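Leave the old wall alone for one year

I want to write something against repairing, although I come from a family of people who repair everything. My father could not pass a loose tile without going to fetch the cement. So I understand the wish. But I have lived for 6 years in a house at the lower end of Nollow, with a garden wall that is older than everything else in the street, and in this time I have changed my opinion.

The wall is made of brick, very soft brick, in a colour between orange and rose. When I rub my hand along it, the dust stays on my palm. In some places the mortar has gone back so deep that I can put my finger in up to the second joint. There are ferns in these holes, and a small yellow plant whose name I have looked up three times and forgotten three times. On the side which gets the afternoon sun there are bees, the kind that live alone, and they go in and out of the bricks all through the spring.

When we moved in, every visitor gave us the same advice. You must do something about this wall. They said it kindly, as one says to a friend that he should see a doctor. One neighbour recommended a firm called Bastine, and a polite young man from there came and knocked on the bricks with the handle of a screwdriver. He proposed to take off the loose faces, fill everything with a hard grey mortar and put a clear coating on top. It would take 5 days. Afterwards, he said, I would not need to think about the wall any more.

This sentence stayed with me for a long time. I asked myself if I wanted to have a wall about which I do not need to think.

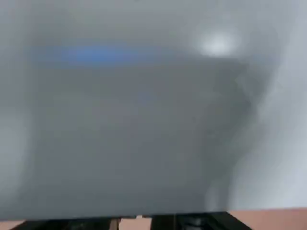

Before I answered him I spoke with Torquil Gillies, who has worked with lime and old brick for most of his life and who lives two streets above us. He did not knock on anything. He looked at the wall while he drank his tea and then he told me that it was in better health than it appeared. The soft mortar, he explained, is meant to be lost. It takes the rain and the frost upon itself and the bricks stay whole behind it. If you put hard cement in the joints, the water must leave through the brick, and then the brick breaks. He pointed to the part by the gate, where a former owner had made exactly such a repair. I had always supposed that this was the oldest part, for it was the most ruined. It was the newest work in the garden.

Of course I do not say that a dangerous wall should be left standing over a pavement. If a wall leans, or moves when you push it, call somebody on the same day. My argument is about the other walls, and there are many of them, which are only worn. We have one word, "damaged", for both kinds, and I think this poverty of words costs us a great deal of beauty.

In my first language there is an expression for a thing that has become good by being used. We say it of a wooden spoon, or of a coat, and sometimes of a grandmother. I have looked for it in English and found only "well worn", which is said of shoes and of jokes. Perhaps this is why people feel that they must excuse themselves for an old pot with a broken lip. My neighbour on the other side has 7 clay pots by her kitchen door, with parsley and mint in them, and each time I come she tells me that she is going to buy new ones. I always ask her to wait. The white bloom on the clay, the green near the foot, the crack that somebody tied with wire, these cannot be bought. Well, they can be bought, and this is even worse. At the garden centre in Gilbert they sell pots which are painted to look as if they had stood outside for a lifetime. The ageing wipes off with a wet cloth. I tried it.

There is an objection which I take seriously. Somebody will say that it is easy to love decay when you own the house. My sister lives in a rented flat in Zuven with a damp corner behind the bed, and she finds nothing poetic in it. She is right. Damp in a bedroom is neglect, and a landlord who calls it character should be ashamed. I am speaking of things that stand outdoors, that were built to stand there, and that harm no one by growing old.

What I propose is modest. If you have come into possession of an old wall, or a brick path, or a row of tired pots, do nothing to it for one year. See it in December with frost in the joints. See what lives in it when the weather turns warm. Learn which parts are really failing and which are only changing colour. After this, if you still want to repair, use lime, and find a person who is willing to drink tea first.

We did in the end have some work done. Torquil filled the worst joints near the ground, on the shaded side, and he left the sunny side to the bees. He also cut the cement out from beside the gate, slowly, with a small chisel. There are 18 bricks there which could not be saved, and I have kept them in a heap under the pear tree, where the moss has already started on the ones at the bottom.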